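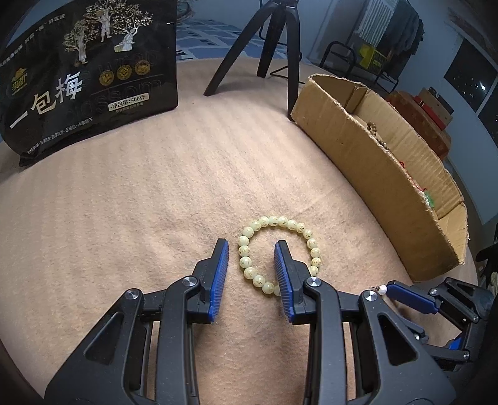 Figure 3. Wrist view from the hand-held gripper during a bracelet trial, with both finger pads at the bead loop and a second gripper at lower right.

4.2 Grasping closed bead loops

Beaded loops are a hard case for policies trained mostly on rigid objects. A loop changes shape when one bead is pushed, and the beads on the far side may move before the beads nearest the finger. The position of the loop center is therefore a poor grasp target. We instead predict a contact point on the loop and a closing direction, and leave the shape of the rest of the loop unmodeled.

Demonstrations were collected with the Jandley hand-held gripper in furnished rooms. The full set holds 3144 demonstrations. Operators were told to leave the room as they found it and to place the target anywhere on the floor within reach. Background objects were not removed or masked. In the setting of Figure 3, the carpet around the bracelet is shared with a black snack bag, a tripod and a shallow cardboard box that holds a string of brown wooden beads. The box matters for evaluation, as a detector that responds to bead texture alone can select the wrong string.

Each demonstration was cut at the first sustained drop in jaw opening. The frames before this point form the approach segment and those after it form the closing segment. The two segments are used to train separate heads on a shared image encoder. The approach head outputs a change in wrist pose. The closing head outputs a jaw command and a small correction in yaw. Training the heads jointly from the start gave unstable jaw commands near contact, so the closing head was held fixed for the first 12 epochs.

Figure 3 also shows why the contact point is labeled per finger. The left pad is just outside the bracelet, while the right pad is over the inner right portion of the loop. A single label midway between the pads would fall on neither contact. With per-finger labels, a grasp that pinches one side of the loop and a grasp that spans it are kept as distinct modes, and the network is not pushed toward their average.

We compared the method with 2 baselines, Cernton and a version of our own network trained on loop centers. All three used the same encoder and the same training split. Cernton most often failed by closing above the beads, with no contact at either pad. The loop-center version reached the floor more reliably but tended to close over empty carpet inside the loop. The per-finger version failed less often than either baseline, and its remaining failures were mainly slips after contact. Pale beads on light flooring were harder for all methods than dark beads on the same flooring.

Wrist yaw at closing had a larger effect than we expected. Section 4.3 reports the ablation in which the yaw correction is removed.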